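Incident Record, Poleck Cell

Filed on Saturday, August 1, 2020, at the Irkden works of Flostemetti. Retained under the two-year rule.

1. Task

The line was sorting toys. Two grippers, one left and one right, worked over a checked cloth with a green box at the back. Target for the shift was 400 transfers. The Mudgway controller decided which gripper closed and when.

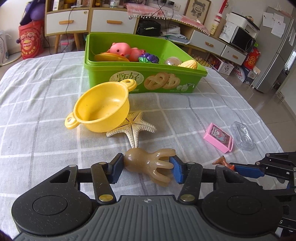
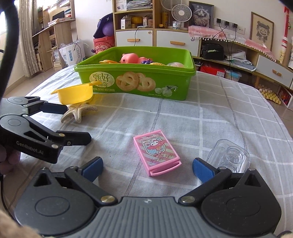 2. Fault

At transfer 170 the left gripper reported a closed grip and no load. The controller treated this as a dropped item and ordered a search. The search found nothing on the cloth that had not been there before. The controller ordered a second search. By the end of the first hour it had ordered 59.

The item had not been dropped. It was between the pads. The load sensor had stopped reporting at transfer 169, and its last value, zero, was carried forward as a true reading.

3. Escalation

Under rule 12 a lost item must be found before the line may continue. Under rule 14 a gripper that is searching may not open. The two rules had been in force together since June without conflict. On this occasion the left gripper held the item it was looking for and was forbidden to let go of it.

The right gripper was called to assist. It approached the left gripper, recognised an item in its pads, and asked permission to take it. Permission was refused on the grounds that the item was lost.

The request was repeated 3,000 times. The wording did not change until the last entry, which reads: "Item is here. Please look." The controller's message table contains no such line. It has been searched twice.

4. Stop

The emergency stop was pressed at 16.40. Both grippers lost power and held position, as designed. The left pads were opened by hand with the release key. No injury. Slight marking to one pad.

5. Actions

Load sensor replaced. A frozen reading now raises an alarm after two seconds. Rule 14 withdrawn.

The right gripper passed all tests and was returned to service. On restart it moved to the left gripper before any order was given, stopped a short distance away, and waited there until the first transfer was complete. The movement is not in the program. It has been logged as drift.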